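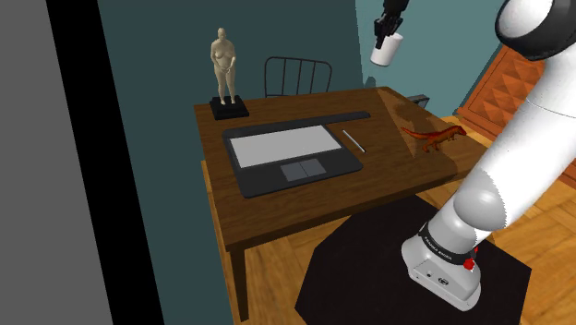

Franka Emika auf schwarzem Sockel, gerendert

Häufige Fragen zu meiner Kaffeerösterei Inberg

Wo röstest du eigentlich?
In Inberg, in der alten Molkerei hinter dem Bahnhof. Das Haus ist von 1917 und im Winter saukalt, aber der Röster heizt ordentlich mit (ich stehe auch im Januar im T-Shirt da!).

Kann ich einfach vorbeikommen?
Klar, gerne! Ab 14 Uhr ist meistens jemand da. Im September mache ich Urlaub, dann bleibt die Tür zu und der Versand ruht auch.

Wie frisch ist der Kaffee?
Ich röste zweimal im Monat und schicke danach alles raus. Lass die Bohnen bitte noch ein paar Tage liegen, vor allem für Espresso. Direkt nach dem Rösten schmecken sie mir zu wild.

Was ist der Unterschied zwischen Givow und Cirkidetti?
Givow ist meine helle Filterröstung, fruchtig und fast wie Tee. Cirkidetti ist der dunkle Espresso, viel Schokolade, wenig Säure, verträgt Milch ohne Ende. Wenn du unsicher bist, nimm erst mal Cirkidetti.

Mahlst du auch?
Mach ich, schreib einfach bei der Bestellung dazu, womit du brühst. „Normal gemahlen“ hilft mir leider nicht weiter :)

Gibt es Probiergrößen?
Ja, Tüten mit 200 Gramm, von jeder Sorte. Größere Mengen für Büro oder Café bitte per Mail anfragen.

Wie soll ich die Bohnen lagern?
In der Tüte, gut zugedrückt, im Schrank. Bitte nicht in den Kühlschrank, da riecht dein Kaffee irgendwann nach Käse.

Kann ich die Tüten zurückgeben?
Nein, die kommen in den Gelben Sack. Vorher das Etikett abziehen, das ist Papier.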